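February 25, 2019

Paste trials, cont. Lining paper this time, not the heavy stuff. Tadeusz wants the old wheat starch recipe back, I want to see if Lamix does the job with less mess. Both batches made up this morning. Wheat starch sieved twice, still lumpy at the bottom of the bucket.

Brushed out on the board offcuts, 4 strips each. Lamix goes on thinner and slides for longer, good for lining up a join. Starch grabs almost at once.

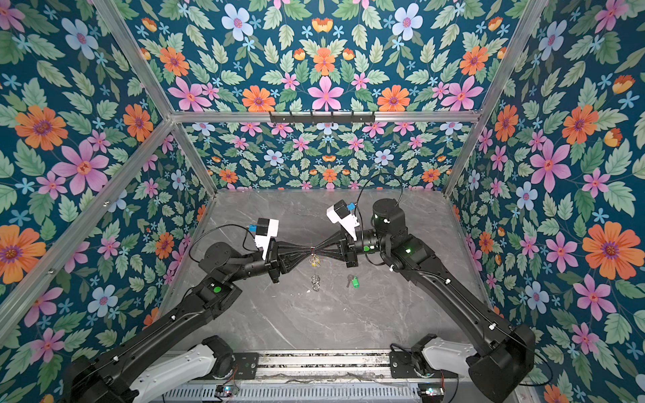

Soaking time matters more than I thought. 2 minutes and the edges curl back, 7 and the paper goes soft and tears at the fold. Try in between tomorow. Write the time on the back in PENCIL, ink bled on the last lot.

Eun-seong rang Windeveo about the lining paper. They have up to 227 rolls of the old batch, after that it changes mill. Ask for a sample of the new one before we order anything.

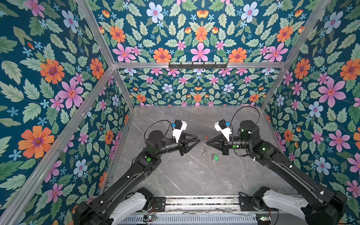

Page last changed: February 2019, E. Na

Joins. Butted is neater but opens as it dries, worst on the starch strips. Overlap holds but you can feel the ridge with a thumb. Tadeusz says sand it, I say leave it alone untill it's had a week.

Bucket of starch smelling a bit already. Keep it in the cold room, lid on.

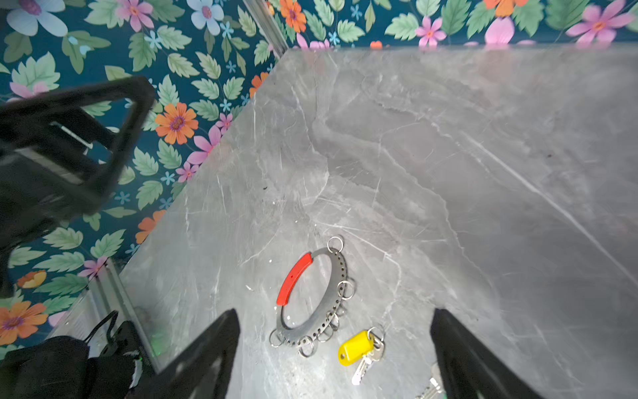 Seam roller needs a new handle, old one split along the grain. Don't press hard near the edges, paste comes out and leaves a shine. Damp sponge straight away, clean water each time.

To do: second coat on strip 3, label the Lamix tub, peel test in March.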